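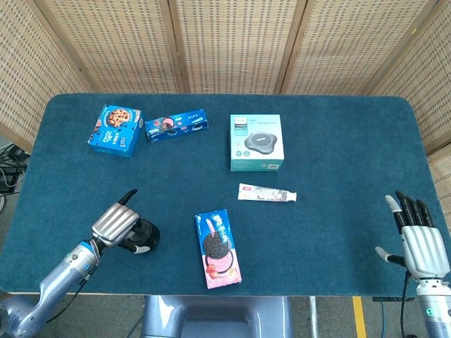

Bench log, Wednesday – mixed goods, cell 2

Macaraeg returns stream. Set on the felt: cookie box, long Oreo pack, pink Oreo box, toothpaste tube, and the white carton with the teal stripe. Five classes of trouble in one set, which is why Florante picked them. The printed cartons are easy to grip and easy to misread. The tube is the reverse.

Purpose of the entry: record where the cell sits against the hand-sort line before Konthorpe decides on the second shift, and write down what has changed for the sorters so far. The site report covers throughput and leaves out most of the second part.

Totals since the last entry: 587 items presented, 44 referred to a person. Breakdown of referrals:

Tubes and soft packs – 17. Mostly grip confidence below threshold, hand stops and raises a call.
Label not resolved – the bulk of the remainder. Glossy film under the overhead lights is still the main cause. Matte cartons give very little trouble.
Item outside the catalogue – the rest. New flavours arrive before the catalogue entry does.

Threshold left where it was. Lowering it would cut the referrals but put more wrong items into the restock totes, and those come back to the same people a day later with a form attached.

Setup notes
Felt kept. Bare tabletop let the tubes roll when they were nudged. The nap is starting to scuff near the centre and along the front edge. Order a replacement sheet before it affects the background subtraction.
Cane screens kept on three sides. They cut down the visual clutter from the aisle and the sorters prefer them to the grey panels. The fine grid in the weave gives the depth estimate some noise at the back edge. Masked for now.
Cables on the floor or low surface at the left corner of the table need to be tied up. Carried over from the last entry. Mine to do.

Changes to the work
Before the cell, each sorter at Pultau handled the full mix: open, identify, check condition, grade, tote. The cell now takes identify and tote for boxed grocery and small electronics. Condition and grade stay with the sorters, plus all referrals.

Bontu Mersha has kept a tally sheet at her station and went through it with me at morning break. Her points, in her order:

1. The easy items are gone from her bench. What reaches her is crushed, leaking, unlabelled or odd. The count per hour is lower and the hour is harder. The old target was set on the full mix and has not been revised.
2. Referral calls interrupt grading. She would take them in a batch if the cell could park items instead of stopping.
3. Less reaching and twisting. Her shoulder is better by the end of the week. She asked that this be written down too.
4. The newer sorters learned the product range from the easy items. They now get less practice at it and ask her more often.

Point 1 is a target problem and goes to Konthorpe with the figures above. I have recommended that the hourly target be suspended for the stations fed by the cell until there is a baseline for the new mix.

Point 2 is ours. Florante thinks a park tote on the right of the table is feasible in the current Edetti controller without touching the safety zone. He will draft the sequence. Needs a limit on parked items so the tote does not become a second backlog.

Point 4 I have no answer for. One option is to run new starters on the hand line for their first weeks – it costs throughput and the site will object. Raised anyway.

Retraining: two sorters have done the supervisor module for the cell (restart, clear fault, edit catalogue entry). Both are doing this on top of grading, at the same pay grade. Catalogue edits are the larger share of it. Asked the site whether the role will be reclassified. No reply yet.

To do
Tie up cables, left corner.
Polarizing film on the overhead light, then rerun the glossy packs.
Florante: park sequence draft.
Get Bontu's tally sheet copied and attached to this log.
Chase Konthorpe on the target and the role classification.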